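Visiting a robot open day with a mixed group - what is worth seeing?

Asked by Mhairi MacAulay
2 answers to this post
1180 views

I run a small repair and craft group and we have been offered places at the Skikach open day in November. They do robot arms for sorting and packing small goods. Most of us have never stood near a working robot. Two of the group are retired from a bottling plant and will want to ask hard questions, and the rest are coming because there is a coach going.

The programme says there are three things on: a talk in the main hall, a walk round the warehouse side, and "table-top demonstrations" in the smaller rooms. We only get the morning, arriving at ten and leaving at half past twelve. I don't think we can do all three properly.

What I would like to know is:

Is the talk worth sitting through if you don't have a technical background?

Do they let you ask questions at the table-top part, or is it all behind glass with somebody reading from a card?

Is there anywhere to sit? One of our members can't stand for long.

I did ring them but only got as far as a recorded message. Thanks in advance.

81 people found this useful
Share

Sohail Lashari

I went last year with my brother-in-law. Skip the talk. It was mostly about how the company was set up and the slides were hard to read from the back. I can't remember if there were chairs in the other rooms, sorry. Parking was bad but you have a coach so never mind. The tea was fine.

3 comments on this answer

Arne Rothe

I went last November and stayed most of the day, so I can fill in a bit more than that.

The talk ran to forty minutes. I wouldn't say skip it completely, as the last part was on safety and your bottling plant people may want that. You can go in late. The doors were left open and people were coming and going the whole time.

The warehouse walk is the one I would drop. It is a long way round and you are kept behind a yellow line, and when I did it half the machines were stopped for a changeover. There is nowhere to sit at all on that side. They also make you wear the overshoes, and taking those on and off used up ten minutes with a group our size.

The table-top rooms were the best of it. Each one has a small cell in it and a member of staff beside it. The one I spent longest at was on picking up things that roll. They use rolls of tape, white and orange ones and yellow ones, with a shallow white tray to put them in. You would think tape was easy. A roll on its edge moves as soon as you catch it slightly wrong, so the gripper has to come down square to it. 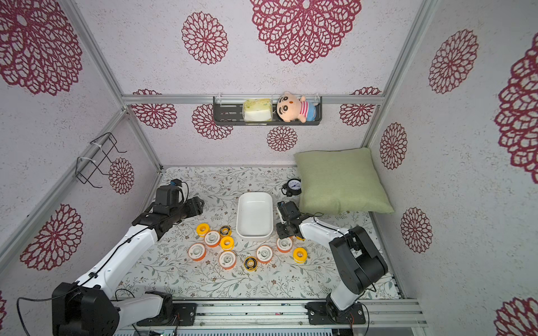 Stojan Halilović, replying to this, said he had asked at the same table why they use two arms when one could surely fill a tray, and was told that a single arm spends too much time reaching across. He also asked what happens if both go for the same roll. The answer he got was that it is the sort of mistake they are still training out, and he said he thought better of them for admitting it.

I would agree with Stojan on that. The staff were straightforward. When I asked about the wallpaper and the patterned cloth, the woman at the table said a plain background makes the job too easy for the cameras, and that they change the patterns from time to time. Each gripper has a small camera of its own, mounted just above it, so have a look for those - I missed them until she showed me.

They do take questions. Groups of up to eight go in at once, and there was no set script that I could tell. If you have more than that, split up before you get there or you will lose time in the corridor.

On seating, there were folding chairs along the wall in two of the table-top rooms, and a bench outside the third. Ask at the front desk for a lift pass as well, because those rooms are upstairs and the main stairs are steep. You have to hand it back on the way out.

If it was me with your two and a half hours:

10.00 to 10.15, sign in and coats
10.15 to 11.30, table-top rooms, in two groups
11.30 to 11.50, tea, before the queue gets long
11.50 onwards, the end of the talk for those who want it, and a second look upstairs for everyone else

Check the time of the talk first, as it may have moved. The printed programme had it wrong when I went and the right one was on a board by the door.

One more thing. If anyone wears hearing aids, tell the staff. The room next to the tape one had a compressor going and I could only hear about half of what was said in there.

2111 views on this answer
Share | 6 comments

Mhairi MacAulay

Thank you both. We are thirteen so we will split into two groups, and I will ask about the lift pass when I send the names in. The bottling plant pair have already said they want the tape table first and would like to know how many rolls get dropped in an hour. Arne, did anybody give you a figure for that?

Arne Rothe

No, I didn't ask. They had a results sheet pinned up by the door of that room but I only glanced at it on the way out. Ask whoever is on the table, they should have it to hand.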